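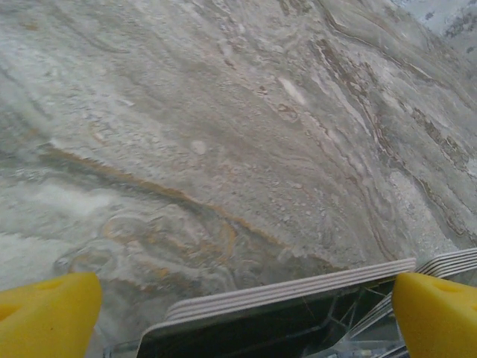
Wrist camera view with the gripper open over the marble-patterned surface.

Selermont Open Day Recordings

Data card and notes for use

Summary

This folder contains wrist camera recordings from the open day of the Selermont workshop, held on 07/07/2018. Visitors could watch the arm at work and, if they wished, guide it by themselves for a short time. We kept the recordings because several teachers who came to the open day asked if they could use them in class.

The software that ran the demonstration is called Lato. It is not included here. The person to write to about the data is Gunther Ehlers, who prepared the program of the day and also checked the files afterwards.

What was shown

The demonstration had two parts. In the first part the arm moved by program above the surface, stopped, opened the fingers and closed them again. In the second part a visitor held the guide handle and the arm followed. Both parts used the same gripper with the yellow fingers.

Many visitors asked why the camera sits so near to the fingers. With this position one sees the place where the fingers will touch, but one sees very little of the room. For the public we had therefore a second screen with a side view. The side view was not recorded.

Contents

programmed/ : 500 clips from the first part
guided/ : 500 clips from the second part
notes/ : the log of the day, one text file per session
LICENSE.txt

Each clip lasts 6 seconds. There are 19 sessions in total, and the session number is the first part of every clip name. Clips of one session should stay together when you divide the data for training and testing, otherwise the results will look better than they are.

Known problems

The surface pattern is difficult for some methods. It has veins, swirls and pale spots, and a simple edge detector takes the brown vein for the border of an object. Szekeres, who lent us the second computer for the day, tried this on some of the guided clips and had the same trouble. We did not change the surface, and we recommend to keep a few of these clips in every test.

The surface is also slightly glossy. Please be careful with methods which depend on even brightness.

The fingers and a part of the gripper body stay in view at the bottom. If you cut them away, you lose also the information how wide the gripper is open, as no finger positions were saved with the guided clips.

In the log the word "stop" is used for two different things: a planned pause, and a stop with the red button. We could not separate them later.

Use

You may use the clips for teaching and for research. Please name the Selermont workshop as the source. The version kept at Zurgate is an older one from before the file names were corrected, so please do not mix the two.

Changes

1.1 Clip names corrected, log files added in April
1.0 First version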